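Pillow (novel)

Pillow is a novel by the Hungarian-born writer Lilla Oláh, published by Girkstead Press. It was her second novel and the first she wrote in English. The book is made up of 34 short chapters, each covering a single night in the life of a night-shift pharmacist who has stopped being able to sleep during the day. A paperback edition followed from the same publisher.

Background

Oláh began the book while teaching evening classes in Elbridge. An early version was written as a series of linked short stories, two of which appeared in the magazine Ahmadpour Quarterly under the titles "Cold Side" and "Feathers." Her editor at Girkstead, Finn Diekmann, suggested that the stories be joined under one narrator. The rewrite took three years. Oláh has said in interviews that the working title was Daylight Hours and that the final title was taken from a line in chapter 22.

Plot

The narrator, who is never named, works at a hospital pharmacy and returns home each morning at 7:30. Unable to sleep, she starts to keep a written record of the sounds in her building. Entries from this record open each chapter. In the middle part of the book she exchanges notes with a neighbor, Mr. Varga, who is also awake at odd hours but whom she does not meet until the closing pages. The final chapter consists only of a record entry and has no narration.
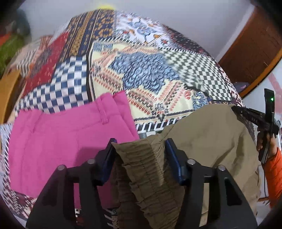
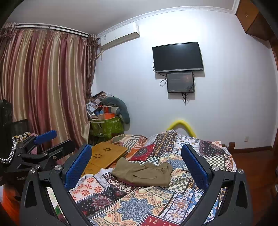 A patchwork quilt (first image) and a bedroom seen over the bed (second image)

Style

The novel is written in the present tense throughout. Dialogue is set without quotation marks, and the record entries are printed in a smaller typeface with the time in the left margin. The critic Siamak Naseri described the method as "bookkeeping turned into prose" and noted that the entries grow longer as the chapters grow shorter. Oláh's use of Hungarian words, mostly for food and household items, is left unexplained in the first edition. The paperback adds a two-page glossary.

Publication and promotion

Pillow was released in February with a first printing of around 3,000 copies. The launch was held at a bookshop in Elbridge and was followed by a short reading tour, during which Oláh appeared with the poet Omid Soltani. Most stops paired a reading with a signing - the last was a late-evening event that began at 10 p.m. The jacket was designed by Đạt Quách, who also designed the cover of her third book.

Reception

Reviews were generally favorable. Several reviewers praised the opening chapters, while others found the exchange of notes too long. The book was longlisted for one regional fiction prize. An audiobook was released later, with the record entries read by a second voice.

See also

Epistolary novel
Diary fiction
Insomnia in literature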